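Week 7 – Finding the tray before you reach for it

OK, so last time we got the arm moving in its own base frame and everyone was happy, right up until I asked where the parts were. This week is about that question. We need one transform, camera to table, and then everything else hangs off it.

I like printed markers for this. They're cheap, they're dull, and the detector hands you four corners and an ID with hardly any tuning. One marker gives you a full pose, but the tilt can flip on you when the square looks small – I lost most of a January to that. So we use a sheet with several markers whose spacing we know, and solve for all the corners in one go. Much calmer numbers!

In the Rebane tool the order is:

1. Load the camera intrinsics.
2. Detect the markers and throw out any ID that isn't in your layout file.
3. Solve for the sheet pose.
4. Chain it with the sheet-to-base transform.

My practice log has 2,111 stills in it, and 77 of them fail at step 2. Please look through those before you blame the solver (I blamed the solver).

Parts get their own tags, so once the table is known you can ask for each part's pose in base coordinates. Keep the table estimate fixed while you do it. If you re-solve it every cycle, the planner's targets jitter and the planner gets twitchy.
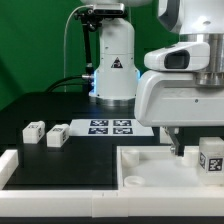

Fig. 3. Four-marker sheet on the table, tagged blocks to its left, gripper finger down in the tray.

For lab: plot the sheet pose over the whole log, then try it again with only one marker switched on. Bring both plots. Read the Zudau notes on frame naming too, they're short and I'll use those names from here on.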